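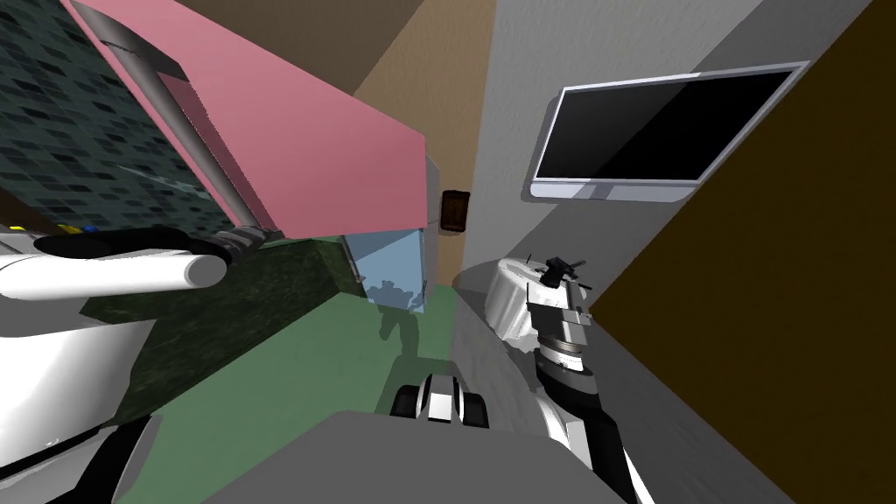

Anjana asked me last week why a robotics club would spend a whole winter on a robot that none of us can touch, and whether the kids didn't feel a bit cheated. I said I'd think it over, and I've been thinking it over ever since, mostly while washing dishes.

January 25, 2021
By the Parley club coach

My first answer was that we couldn't all be in one room anyway, so it was simulation or nothing. But I've changed my mind, I think. We have 13 kids signed up now (we had 7 in December!) and a good many of them had never stuck with the club when it meant waiting for a turn at the workbench. At home, with the simulator open, everybody gets a turn whenever they like. I've had messages at bedtime from kids who just wanted to tell me they'd gotten the gripper to close on the pole. I loved every one of those messages, even the ones that came after I'd turned in myself.

The task this month is the long gray pole. The robot has two arms, a wheeled base and a whole make-believe room to work in, with furniture and a television on the wall, and the left arm is the one that has to take hold. It sounds like nothing much. Well, try it! The pole is long, so a small turn at the wrist turns into a great big swing at the far end, and then it's knocking into whatever is nearby. Team Javska wrote their whole plan around gripping it near the middle. Team Matubbar wanted the end, and argued for it so well that I let them go ahead – they have since come around to the middle, more or less on their own.

We've also had a long talk about the view. The kids can put the camera anywhere, and they do, tipped over sideways and tucked in close behind the arm, and then they forget which way is up and send the base off in the wrong direction. I've asked them to check the wheels before they drive. Some of them do.

We meet online for 2 hours each week, and I've stopped trying to fill all of that with lessons. We do a short one at the start, and then it's screen sharing and chatter until somebody's dinner is ready. Next up is getting the right arm to help out, and there are 3 ideas on the board for that so far. Anjana, you're welcome to sit in. Bring tea.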